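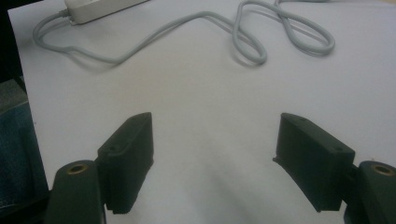 Margit Nordin would like it known that she has never once met a table with enough outlets near it, and that she has stopped expecting to. She said so at the opening of the new Betico shared worktables in Skernden, and then asked where she could plug in her lamp.

Search this site Search All news Go

Betico opens white-top worktables at the Rasach building, power strips included

SKERNDEN, 30 June 2026. Betico, which has fitted out workrooms in the area for long enough to know better, today opened its largest set of shared worktables to the public. The room is on the ground floor of the old Rasach building on Deák Street and holds 56 tables. One of those is the front desk, leaving 55 for people who want to get something done.

Every table has a white top. Betico is aware of what happens to white tops. The company tested darker ones at its first site in January and found that screws, needles, beads and contact lenses all vanished on them within minutes of arrival. On white, a dropped part can be found again, and so can every coffee ring, thumbprint and pencil mark left by the previous user. Betico considers this a fair trade and has put a cloth and a spray bottle at the end of each row.

Power comes from strips that sit on the tabletop. The first drawings had outlets set into the floor, where users would have needed to crawl to reach them. A strip on the table takes up a little space and will never win a design prize. It can be reached while seated, moved to the other side for left-handed users, and seen by the person about to put a cup down next to it. Users are asked to put the cup somewhere else.

The tables are meant for small, fiddly work: model kits, clock repair, sewing, soldering at the marked row near the windows, and the sort of paperwork that needs to be spread out before it can be ignored. Painting is welcome with a cover sheet down. Sawing is not welcome anywhere, and the staff have heard the argument about very small saws.

Betico received 3,408 replies to the survey it ran before choosing the layout. Of these, 995 asked for more elbow room, and the tables were spaced out to suit. A smaller group asked for a nap area. Betico thanks them for their interest.

Tables can be booked by the half day at the front desk. Projects may be left overnight on the shelves by the door if they are labeled, dry and not ticking.

Comments

tallowgate
Went this morning. Good light, chair was fine. My table already had a mark on it that didn't come off with the spray. Not mine, for the record.

J. in Skernden
Is the soldering row first come first served or can you book it? The page doesn't say.

pinwheel9
Very small saws should be allowed.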